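Serve Speed and Second-Serve Errors in Club Tennis
Student project report, Prirley Sports Science, Saturday, February 1, 2025 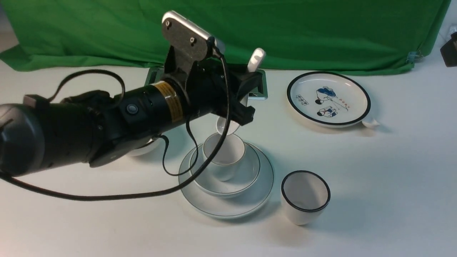
1. Aim

The project tested whether club players who hit a slower second serve make fewer double faults, and whether any gain is lost through weaker position in the rally that follows.

2. Method

Matches were recorded at the Wikska indoor courts from September onwards. The sample was 800 second serves hit by adult league players. Speed was read from a radar unit behind the baseline – the same unit for every session. Serves that clipped the net and were replayed were left out. Each point was logged by server, side of court, speed, result and rally length.

3. Results

The double-fault rate fell as speed fell, but only down to 80 km/h. Below that the rate was flat. Servers in the slowest group won fewer points on the advantage side, where most returns went deep to the backhand corner. Rally length did not differ between groups.

4. Limits

Left-handed servers hit only 35 of the serves, so they were not treated separately. Wind was not a factor indoors. Spin was not measured, and a slow serve with heavy topspin was logged in the same way as a flat one – this is the main weakness of the data.

5. Further work

The next stage will repeat the test on the outdoor courts at Dastumis with a further 300 serves, graded for spin from high-speed video.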